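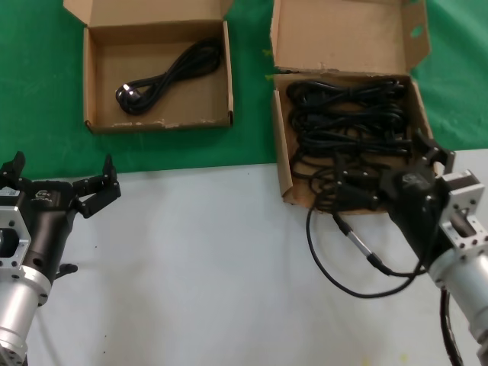
Chapter 6
Cords, Cables and Their Storage

Every workshop, school and office has a place where the cables go, and in most of them this place is never planned. A cable comes with a machine, the machine is replaced, and the cable stays. After a few years it is difficult to say what is stored and what is only kept. The difference is easy to see when two cardboard boxes stand side by side on a green cloth, one with a single black power cord in a neat long coil, the other full of black cables lying in loops over each other, with one of them hanging out over the front. From the first box a person can take the cord with one hand and know at once which plug it has. In the second box it is necessary to pull, and pulling makes the knots tighter.

In this chapter we study how to bring a mixed stock of cables into order. The work has a slow part and a quick part. The slow part is separating, and it should be done on a flat surface with enough free space for a cable to lie at full length. The quick part is coiling, which is learned in one afternoon.

The examples come mainly from the equipment store in Lunalham, where Aivar Vanags made a complete list of the stock in June. His list had 1,209 cables, and for 206 of them no matching device was found. We return to these numbers in section 6.4, when we discuss what may be given away and what must go to recycling.

Before reading further, the student should know the following words: coil, loop, plug, connector, tie, strain. They are explained in the word list of Chapter 5.

6.1 Separating a tangled heap

Begin with a loose end, if one is visible. Do not pull it. Hold the end and open the loops around it with the other hand — the heap should become wider and flatter, so that air comes between the cables. When a cable is free, lay it to the side and do not coil it yet.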